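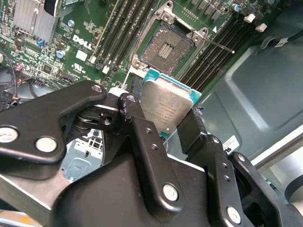
Unit 4. The processor and its socket

Read this handout before the practical part. In the lab we will work in pairs, and one pair has one server board. Yavuz Sönmez will be at the front bench, and Tülin Coşkun gives out the processors and takes them back.

4.1 The names we use

Please learn these words in English, because the service manuals use them.

Heat spreader: the silver metal lid on top of the processor. The cooler presses on it. Small scratches on the lid are normal on used parts.

Substrate: the thin green plate under the lid. It is a little larger than the lid, so its edge can be seen on the sides. We hold the processor by this edge.

Socket: the place on the board which receives the processor. On an LGA socket the pins are in the socket, and the processor has only flat pads on its bottom side. Students who repaired older desktop computers often expect the opposite.

Load plate: the hinged metal part that closes over the processor and keeps it pressed down.

Retention lever: the thin metal rod with a bent end. It locks the load plate. When it is open it can reach over the memory slots, so take care with your sleeve.

DIMM slots: the long black slots for memory. On the Dell server board of this unit they stand on both sides of the socket, four and four. A desktop board has often only two or four in total.

4.2 Before you open anything

Disconnect the power cable and put on the wrist strap. Check that the clip of the strap is really fastened to the chassis or the mat. Take off rings and bracelets.

Take out the memory modules beside the socket if you find the space too narrow for your fingers. Write down which slot each module came from.

4.3 Putting in the processor

1. Release the lever and raise it fully.

2. Raise the load plate. Do not touch the inside of the socket, also not with a cloth or a brush.

3. Look at the pins from two directions under the lamp. They should shine in an even pattern. A pin that shines differently from its neighbors is maybe bent. In this case stop and call Yavuz.

4. Hold the processor by two opposite edges. The metal lid must look up when it goes in.

5. Find the small triangle on the corner of the processor and match it with the mark of the socket. Compare also the notches. Boards have other printed arrows near the socket, so read the board diagram before you trust one.

6. Lower the processor straight down and let it go. Do not slide it and do not push it. Its own weight is enough.

7. Close the load plate, then the lever. The lever needs some force, and this surprises many people the first time.

4.4 For your notebook

Draw the socket with its lever open and mark the parts from 4.1. Add the direction of the memory slots. A simple pencil drawing is enough, but the names must be readable.

Then write in your own words why we do not hold the processor by its pads.

The notebook is due in the last week of November. Leave it in the Unit 4 tray in room 26. Questions about the drawing go to Perihan Ateş.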